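Handout 6: Two-arm sorting of electrical components

Unit coordinator: Nilmini Bhattacharjee
Laboratory supervisor: Jadwiga Bielecka

1. Purpose of this handout

This handout supports the second laboratory block of the unit and should be read before the first booked session. It sets out the sorting task, the way the work surface is organised, the method for recording trials and the basis on which the project will be assessed. Students who completed the single-arm exercise earlier in the term will recognise the bench procedure. The new material concerns the sharing of a workspace between two arms, and students should expect to spend most of their preparation time on Sections 3 and 4.

Each project group is to submit one program, one trial log and one written report. Group membership remains as it was for the single-arm exercise unless the unit coordinator has approved a change in writing.

2. The task

The program must direct both arms to pick up small electrical parts and place them in the bin assigned to their class. Two classes are used in this block. The first is panel controls, meaning push buttons, emergency-stop buttons and similar switchgear. The second is capacitors. A part is correctly sorted when it rests wholly inside its bin and has been released by the gripper.

Parts are issued at the start of each session by the laboratory supervisor and must be returned at the end. The starting position of each part is drawn from the layout sheets, which refer to squares on the bench grid. Groups may not choose their own starting positions for assessed trials, although they are free to do so in practice.

The two classes were chosen because they present different gripping problems. A panel control has a wide cap and a narrower body, and a grip that closes on the cap alone may allow the part to swing. A capacitor is a plain cylinder. It can be taken from above when standing, but when it is lying on its side the fingers must close across its width, and the program must therefore know which way the part is pointing.

3. The work surface

The table is covered in brown paper and divided into a grid with blue tape. The grid serves as a common reference for the layout sheets and for the trial log. It must not be lifted, re-laid or written on. If a strip of tape has come away, stop work and inform the supervisor, as a shifted line will affect every group that follows.

Bins are placed in the middle of the table, one behind the other, where both arms can reach them. The rear bin receives panel controls and the front bin receives capacitors. Both have an open, sloped front and a foam lining. The foam protects the parts and also reduces rolling, but it does not prevent it, and groups should plan a release height that allows for this. 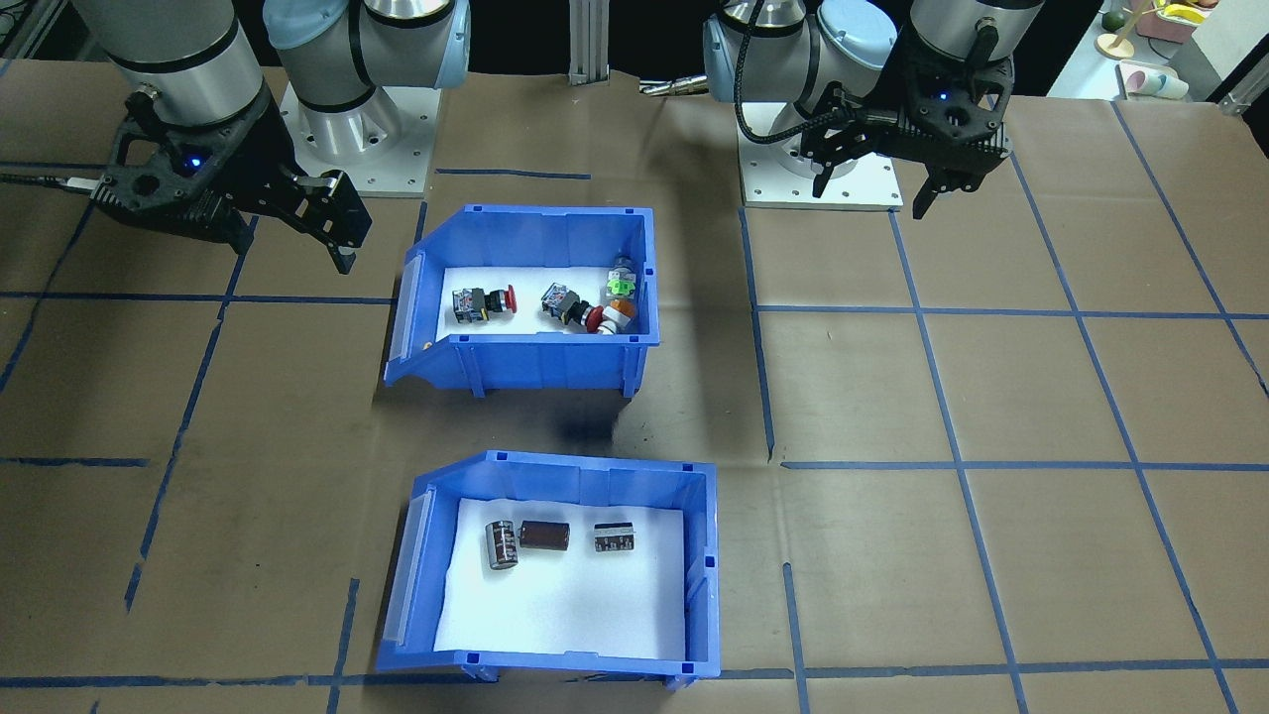

Photo: Jadwiga Bielecka, Robotics Teaching Laboratory

Groups should study how the contents of a bin affect the next placement. Capacitors may come to rest standing or lying down, and a part lying at an angle occupies more of the floor of the bin than its diameter suggests. A button lying diagonally can take up the space that the program has reserved for the next one. The simplest programs release every part at the same point and rely on chance to spread them out. Such programs usually complete the first few placements and then fail, and they will not score well under Section 6.

A better approach is to divide each bin into target positions and to fill those furthest from the incoming gripper first. Groups using this method should state in their report how the target positions were chosen, and what the program does when a position is found to be occupied.

4. Sharing the space between two arms

The bins lie in the zone that both arms can enter. Only one gripper may be inside this zone at any time. The Levela control software used in this unit provides a simple lock for the purpose. An arm requests the lock, enters the zone, releases its part, withdraws to its waiting position and then gives up the lock. The most common fault in last year's projects was to give up the lock at the moment of release, while the gripper was still above the bin.

The waiting position must be at least 200 mm above the table surface. Travel speed inside the shared zone is limited to 80 mm per second, and the software will reject any motion command that exceeds this figure. Groups should not attempt to work around the limit by splitting a movement into several shorter commands.

Cables require particular attention. Each gripper has a cable that moves with the wrist, and a program that turns the wrist repeatedly in the same direction will draw it tight. Every program must include a step that returns the wrist to its starting angle between placements.

5. Trial procedure and records

Before each trial, one member of the group checks the starting layout against the layout sheet and a second member confirms it. The person at the control station announces the start aloud. Hands must remain clear of the table until both arms have returned to their waiting positions and the program has ended.

The following must be entered in the trial log:

Layout sheet number and program version
Grid square and orientation of each part at the start
Arm used for each part
Result of each placement (correct, wrong bin, dropped, not attempted)
Resting position of each part in its bin at the end of the trial
Any intervention, with the reason

Failed trials are to be recorded in full. A log that contains only successful trials will be returned to the group for correction. Where a program is changed between trials, the version number must change as well, even if the alteration is a single value.

Trial logs are stored in the Nustora folder for the unit. Files should be uploaded before the group leaves the laboratory. Paper notes may be kept for the group's own use but will not be accepted in place of the log.

6. Assessment

The written report carries half of the marks for this block. The remaining marks are divided equally between the assessed trial and the trial log. In the assessed trial, each group is given one unseen layout and has 370 seconds to sort all of the parts issued. Time left over does not earn additional marks.

The report should not exceed 804 words, excluding tables and captions. It should explain the placement strategy, describe at least one failure in detail and set out what was changed as a result. Markers will look for a clear link between the evidence in the log and the decisions described in the report. Program listings belong in an appendix.

7. Preparation and reading

Before the first session, read chapter 4 of the course reader (Nikolaidis, on grasp selection for simple shapes) and complete the short exercise on lock ordering. Bring a draft of your target positions for both bins, drawn to scale.

Questions about the assessment should be directed to Nilmini Bhattacharjee. Questions about bench bookings and equipment should be directed to Jadwiga Bielecka at the laboratory office. Final reports are due in November, at 4 p.m. on the date shown on the unit page.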